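Student Robotics Projects > Arms and Manipulators
Thread: Wrist sag and drifting camera offset on a small servo arm, where to look first?

ksgezer
Second-year project, team of four. We have a small servo arm with a wrist camera on a printed bracket. The task is pick and place from a tray into a rack, marked on placement error. After calibration the error is fine. After a session of runs the gripper is placing low and slightly towards the base, always in the same direction. Recalibrating fixes it until the next session.

Things already done:
Elbow servo swapped for the spare. No change.
Power supply checked under load. No visible dip.
Zero positions re-read in software with the arm in the jig. They match the saved values.

The report is due in November and I would like to stop recalibrating before then. What would you check first?

Kevser

utur
How are you measuring the error? If you measure it through the wrist camera you cannot tell a moving arm from a moving camera. Put a dial gauge or a fixed pointer on the bench and command the same pose repeatedly. If the pointer agrees and the camera does not, the fault is in the bracket.

ksgezer
Through the camera, with a printed target. Fair point. We do have a pointer stand somewhere.

L_Bastos
I would go for the horn screws before the camera. We had the same symptom last year and it was the screws into the servo horn at the shoulder end of the forearm plate. They had been done up dry, no threadlock, and they backed out a fraction of a turn per session. The joint still reads the correct angle because the encoder is on the servo side of the play. That would also explain your jig check passing, if the jig takes up the slack.

Test: torque off, hold the servo body still, push the gripper up and down with one finger. If you can feel a click, that is your error.

utur
Disagree on the order. Screw play gives you a dead band, so the error depends on which way you approached the pose. Kevser says it is always the same direction.

L_Bastos
It is always the same direction if gravity always loads the joint the same way. They pick from a tray and place in a rack. The forearm never goes over centre.

utur
Then it should be there straight after calibration as well, unless the screws were tightened each time.

ksgezer
We do tighten everything before calibrating. It is on the checklist.

L_Bastos
There you are.

utur
Conceded as a possibility. I would still do the pointer test. It takes ten minutes and it separates the two cases.

wysin
Third option, seen on ours: bracket creep. What is the camera bracket printed in? If it is PLA and sits near a warm servo it will bend slowly under the weight of the camera. A long cantilevered bracket is the worst case. Ours was printed flat, so the layers were at least the right way round, and it still moved.

ksgezer
PLA, yes. It is quite long because the camera has to see past the fingers. The first version was shorter and the gripper blocked half the tray.

wysin
Then print one in PETG with a rib underneath and compare. Same holes, same length. Change nothing else at the same time or you will learn nothing.

S. Agca
Please also look at the cables. I mark these projects and cable drag is the thing students leave out. A bundle that goes over the wrist acts as a spring, and the force changes with the wrist angle. On a small servo with modest stiffness that is enough to see in the placement. Clip it with slack at both ends of the travel. Then log the servo load at a fixed pose with the bundle clipped and with it held clear by hand.

utur
Cable drag should be repeatable, though. Same pose, same drag. It would calibrate out.

S. Agca
Only if the bundle returns to the same shape. It does not. It works its way along between runs.

ksgezer
Results so far, dated 1 March 2023 in our log, 12 placements per condition, same tray slot.

Pointer test: the pointer and the camera both show the arm low at the end of a session, but the camera shows more. So it is both. Slightly annoying.

Finger test: there is a click at the forearm plate. Threadlock has gone on the horn screws and the plate screws, then left overnight.

Not yet done: PETG bracket (printer queue), cable load log.

L_Bastos
Which threadlock? Use the medium grade and keep it off the plastic. Some of them crack polycarbonate and ABS.

ksgezer
Medium, applied with a cocktail stick. The horn is metal so I was not worried there. The servo case was masked.

wysin
Is the camera offset being solved again after the threadlock? If you keep the old hand-eye transform you will be chasing an error you have already fixed.

ksgezer
Yes, re-solved with 175 poses. Residual is lower than it was, but I will not claim anything until the arm has done a full session.

utur
175 is plenty. Check the spread of wrist angles, though. Most student sets are nearly all facing straight down and the rotation part is badly conditioned. I would take fewer poses with more tilt.

ksgezer
Ours are mostly facing down. I will redo it with tilt.

S. Agca
When you write it up, keep the failed checks in. The elbow servo swap is useful evidence even though it changed nothing. Give one table with the condition, the number of placements and the mean error, and put the raw log in the appendix.

ksgezer
Will do. The raw log is 2,123 lines at present, so definitely the appendix.

Plan for the next session is the PETG bracket on its own, cables left as they are. After that, bracket back to PLA and cables clipped. Then both. The threadlock stays on throughout as I am not undoing it for the sake of a clean comparison.

L_Bastos
Sensible. Put a paint mark across each screw head and the plate so you can see if one turns.

ksgezer
Paint marks go on tomorrow, white correction pen. I will post the numbers for the three conditions when they are in. If the clipped bundle makes no difference to the load reading I will say so, and Saadet can tell me what I measured wrong.

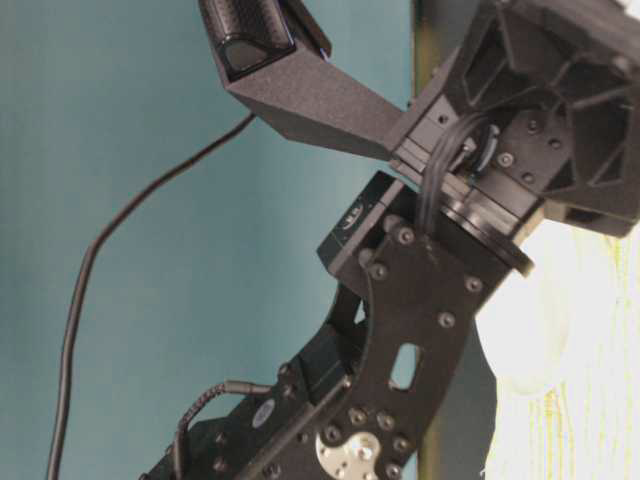 The one thing I have not settled is where to put the second cable clip, so suggestions on that are welcome before I drill anything.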